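Sorna Parcel Service: Frequently Asked Questions

What sizes does Sorna accept?
The longest side may not exceed 57 inches. Packages over 31 pounds move to the freight tier and are priced by pallet position. Tubes are measured as if they were square boxes, using the outside diameter for both short sides.

How is dimensional weight calculated?
Multiply length, width and height in inches and divide by the divisor on your rate card. Round each side up to the next whole inch before multiplying. The higher of dimensional weight and scale weight is billed. Soft packs are measured at their fullest point.

My invoice shows a different weight from the one I entered. Why?
All parcels pass a scale and a dimensioner at the Ravcombe hub. If the hub reading differs from the declared one, the hub reading is billed and the line carries code 383. To dispute it, send the tracking number and your own measurements within six weeks of the invoice. Disputes without measurements are closed.

Can I reuse a box?
Yes, if the corners are square and the flaps are whole. Remove or cover old labels and barcodes. The sorter reads the first valid barcode it finds, and a leftover one can send the parcel back to its previous address. Boxes that have been damp lose stiffness even after drying and should not be used for anything over a few pounds.

What tape should I use?
Pressure-sensitive plastic tape or water-activated paper tape, two inches wide or more. Masking tape, cellophane tape and string are not accepted. Seal the center seam and both edge seams, top and bottom.

How much padding is enough?
Two inches on every side for ordinary goods, three for glass or ceramics. Close the box and shake it gently. If the contents shift, add fill. Clothing and soft toys need no padding but should go in a sealed plastic bag inside the box, as outer cartons are not waterproof.

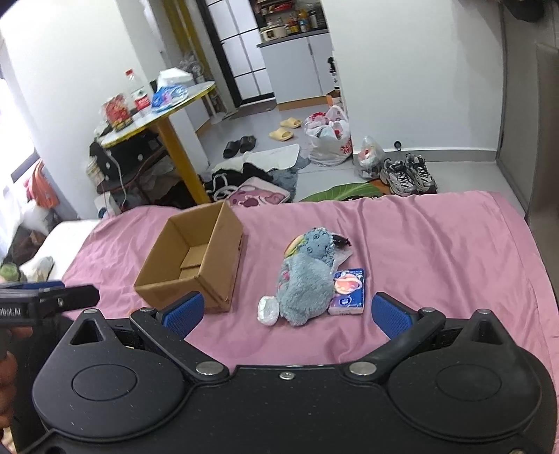
Small items packed with larger ones should be bagged separately and placed near the middle of the box. Put a slip with the delivery address inside before sealing. If the outer label is lost, the parcel is opened at Ravcombe and the slip is used to relabel it. Parcels with no slip go to unclaimed storage.

Does the declared value cover poor packing?
No. Declared value covers loss and carrier damage. A claim is inspected against the packing rules on this page, so keep the box and all fill until the claim is closed. Claims are reviewed by Hidayah Ginting's desk, and the decision is sent by email.

What is the latest drop-off time?
Counters scan parcels for same-day pickup until 4:30 p.m. Lockers close for pickup at 3 p.m. In December both times move one hour earlier. A parcel dropped after the cutoff is dated the next working day.

Can I change the address after drop-off?
Once, and only before the parcel leaves the hub. Use the Redirect option in your account. A redirect to a different zone is charged at the new zone rate, with no credit for the old one.

Related items
Trekaletti locker locations and hours
Zone chart and rate card
Restricted and prohibited goods
Wibisono counter: bulk drop-off by appointment
Filing a claim, step by step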